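2018-12-03

**Irkden revises cup and rack guidance for shared kitchens**

Irkden has issued a revised guidance sheet on the draining and storage of plastic cups in shared kitchens. The sheet replaces the September edition and applies to all 137 kitchenettes managed under the Dunik tenancy program.

The main change concerns where cups are left after washing. The earlier edition allowed them to be inverted on a tea towel beside the sink. The revised edition calls for a wire rack with upright loops, set on a paper or fabric mat with clear bench on each side. Cups are to be placed at an angle against a loop, with the rim clear of the mat, so that air can reach the inside.

Retno Saragih, who drafted the revision, said the towel method had produced the largest share of complaints in the tenant survey. Of 692 responses received, the most frequent remark concerned odour in cups stored before they had drained fully.

"A flat rim on a damp towel seals the cup," Saragih said. "Tilt is the cheapest fix available. Most kitchens already own the rack."

The sheet sets a minimum drainage period of 2 hours before cups go into a closed cupboard. Stacking is permitted only after that period. Cups of unlike diameter should not be nested, as the smaller one tends to bind and the wall of the outer cup may craze when the two are forced apart.

Mats are treated as consumables. Paper mats are to be replaced when torn or stained; creasing alone is not grounds for replacement. Fabric mats are to be laundered weekly. Coated wire racks should be checked at the welds, where the coating fails first and rust can mark light-coloured plastic.

Gunvor Granström of Nurnetska, which supplies racks to the program, said replacement units would be available in one size only. Almost 1,000 are held in stock. Sites with a bench too narrow for the standard footprint can apply for an exemption through their building contact.

The question raised most often at the briefing sessions dealt with plastic cups in racks designed for plates. 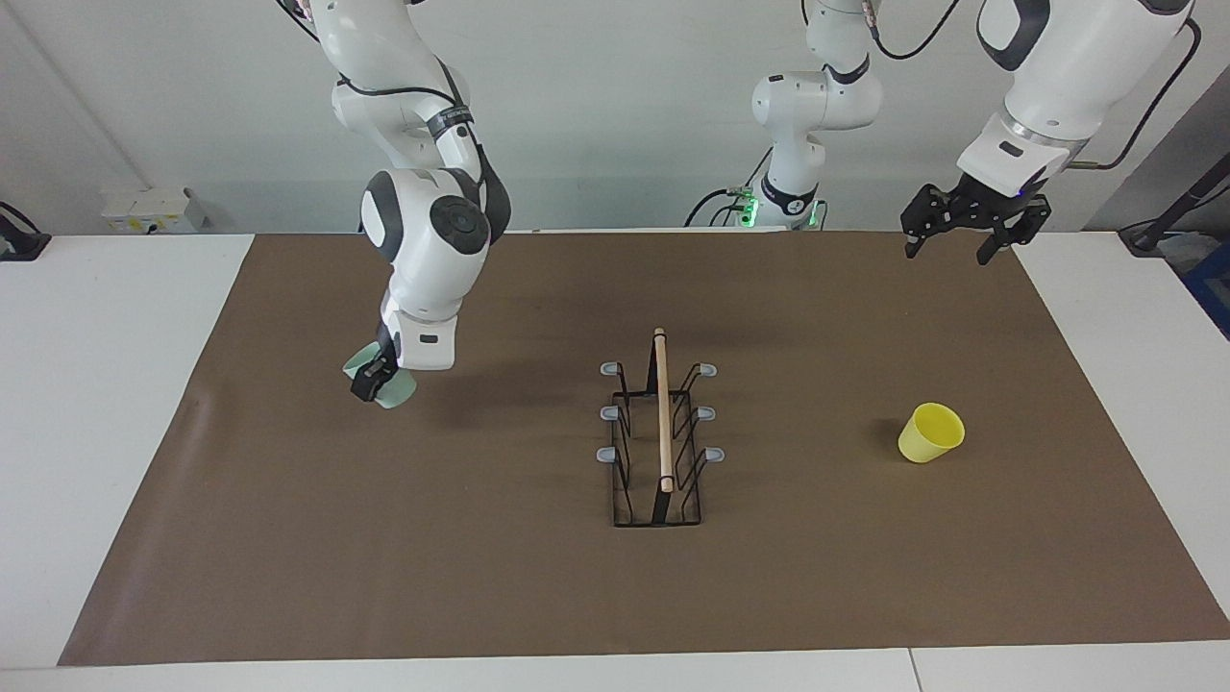
Can a plastic cup be drained in a rack made for plates?

A plate rack is acceptable if the slots hold the cup at a steady angle and the rim is not pressed flat against the base. Very light cups may need to be set over a single loop to stop them tipping.

The revised sheet takes effect immediately. Printed copies will be delivered with the next cleaning order, and superseded copies should be taken down from cupboard doors. Enquiries go to Muchen Long at the Irkden service desk.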